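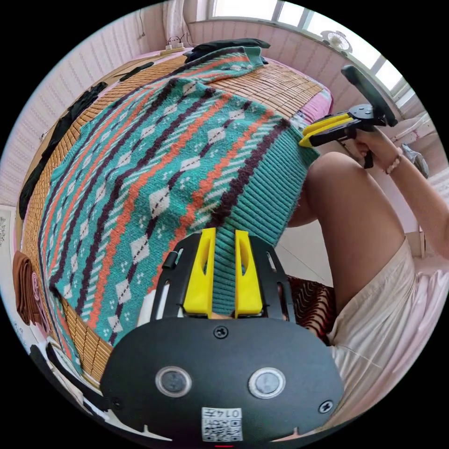 Judauは、洗濯物たたみを家庭用ロボットに覚えさせたくて私が集めている、衣類操作のデモデータ集です。ロボットに家事ができるのか、という話になると、みんな皿洗いか掃除を思い浮かべますよね。でも私がいちばんやってほしいのは、たたむほうなんです(干すのは別に嫌いじゃないので!)。それで始めてみたら、セーターがもう、手強い。裾のリブを黄色い指2組で別々の場所からつまむ、たったこれだけでも、片方を持ち上げれば編み地はついてくるし、指の隙間に何枚はさまっているのか映像だけでは怪しいし、下は竹のマットで摩擦がシーツとは全然違うし。人間が道具越しにやっても悩む作業を、機械に「見て真似して」と頼んでいるわけで、ちょっと申し訳ない気持ちにもなります。

このREADMEは、ダウンロード前に読んでほしいことと、私が自分用に残しておきたいメモが半分ずつくらい混ざっています。読みにくかったらごめんなさい。

最終更新:2023年3月17日

中身について

収録は2,317エピソードです。1エピソードは衣類1点を扱い始めてから手を離すまでで、60秒を超えたものは途中で切らずにlongフォルダへ移しました。切ってしまうと、やり直しの動きがごっそり消えるんですよね。私はそこがいちばん面白いと思っているので、学習に使わない人もぜひ再生してみてください。

手持ちのグリッパは両手に1本ずつ。広角カメラの映像は左右別ファイルで、丸い視野の外側は黒いまま残してあります。歪み補正はかけていません。補正済みがほしいという声はもらうのですが、端のほうの布が引き伸ばされて縞模様が変な具合になるので、使う側で好きにやってもらうのがいいかなと。補正用のスクリプトはtoolsに入れてあります。

衣類の種類は次のとおり。

- tops_knit(セーター、カーディガン)
- tops_thin(Tシャツ、薄手のシャツ)
- bottoms(ズボン、短パン)
- flat(タオル、布巾、枕カバー)
- other(私が分類をあきらめたもの)

otherは見ないであげてください。いや、見てもいいんですけど、片方だけの靴下と帽子が同じラベルです。

で、もう家事はできるの?

いちばん聞かれるやつです。私の答えは「タオルなら、けっこう」。flatだけで学習した模倣モデルをTeteckの卓上双腕機に載せると、四角い布の二つ折りはかなり見られる仕上がりになります。初めて角が揃ったときは声が出ました。夜中だったのに。

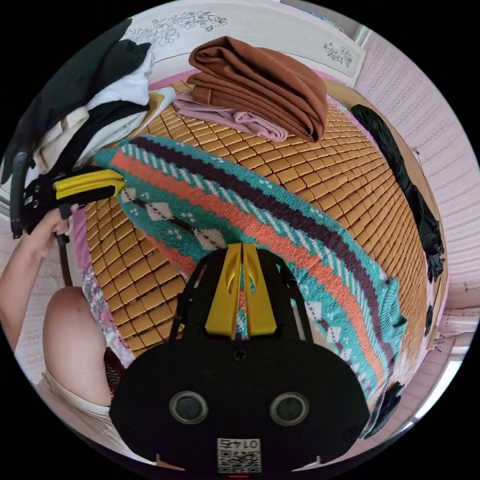
ところがtops_knitに移った途端、様子が変わります。ニットって、広げて置いた形が毎回違うんですよ。斜めに寝ていたり、袖が体の下に入っていたり、裾がよれていたり。タオルなら角を探せばいいけれど、セーターには角らしい角がありません。うちのモデルは縞模様の境目を生地の端だと思い込むことがあって、柄の真ん中をつまみにいきます。無地だと起きにくいので、色と形を混同しているんだろうなあ、と。柄物を増やしたのはそのためですが、増やしたら今度は無地が下手になりました。なんで!

あと、周りに別の服が置いてある場面。人間なら迷わず目当ての1枚だけに手を伸ばすのに、モデルは隣の黒い服まで一緒に引っ張ったりします。きれいに片づけた台の上だけで集めれば数字は良くなります。でも家のベッドってそんなに片づいていますか? 私の家は無理です。なので、服や布が周りに残ったままのエピソードも落とさず入れて、メタデータのclutter欄に印をつけました。評価するときは印のあるものとないものを分けて見てもらえると、かなり気分の違う2つの結果が出るはずです。

作業場のほうの話も少しだけ。Altholmのクリーニング工場で、検品後の作業着をたたむ工程を見せてもらったことがあります。同じ服、同じ向き、同じ台。あれなら専用機のほうが圧倒的に速いし、もう動いています。見学のあと、じゃあ家庭でも、と勢いで帰ってきたのですが、家にあるのは全部違う服なんですよね。工場で解けている問題と台所や寝室で残っている問題は、名前が「たたむ」で同じなだけで、中身はだいぶ別物だと今は思っています。

除外したもの

223エピソードを公開版から抜きました。主な理由は左右の映像の時刻ずれで、10月の収録分に固まっています。記録用ノートPCの設定を私が変えて、戻し忘れました。はい、私です。直せそうなものは直しましたが、音も光の合図もなくて合わせようのないものは諦めています。ほかに、郵便物の宛名が読めてしまうものも抜いてあります。

失敗したエピソードは抜いていません。つまみ損ね、落下、裏返しのまま完成、全部あります。resultという欄がok、retry、failの3択になっていて、判定は私の目視なので、retryとokの境目はわりと気分に左右されています。厳密な成功率を出す用途には向きません。

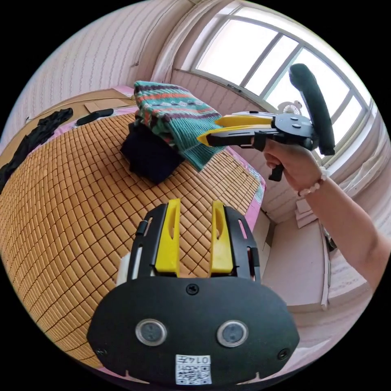 たたみ終わりの判定も悩みました。どこまでいったら「終わり」なのか、家によって違うじゃないですか。うちは重ねて置いてあれば合格ですが、Probertの評価ツールに入れると、裾が少しはみ出しただけで減点されます。店の棚に並べるならそれで正しいんでしょうけど、次の日に着る服ですからね。なので公開ラベルでは、袖が内側に収まっていて、持ち上げても崩れなさそうならokにしています。Probert形式のスコアがほしい人はtoolsの変換スクリプトをどうぞ。動作確認は私の手元の環境だけです。

使い方のメモ

まずsampleフォルダから始めるのがおすすめです。全部落とすとディスクがすぐいっぱいになります。学習と評価の分け方はsplitsに置いてあって、服単位で分けています。エピソード単位でランダムに分けると、同じセーターが両方に入って、びっくりするほど良い数字が出ます。私は一度それで浮かれました。

学習用に2,000エピソードを選んだリストもあります。手元の比較は全部このリストでやっているので、結果を並べたいときは合わせてもらえると助かります。

できないこと、足りないこと

力のデータはありません。どのくらい強くつまんだかは映像から推測するしかなく、ニットのように厚みのあるものではここがいちばん痛いです。照明もほぼ昼間の窓の光なので、夜の部屋で動かすと性能が落ちます。ボタン留め、ファスナー、ハンガー掛けは入っていません。あと、アイロンは聞かないでください……まだ勇気がないです。

次は布団カバーをやりたいと思っています。人間の私でも中で迷子になるので、ロボットに勝ち目があるとしたら意外とあそこかもしれません。

関連ページ
・Judau 変換ツールの説明
・卓上双腕機でタオルをたたむ(設定メモ)
・Altholm 見学記:作業着のたたみ工程
・よくあるエラーと対処

お問い合わせはリポジトリのIssueへ | © 2023 Judau | ページの先頭へ戻る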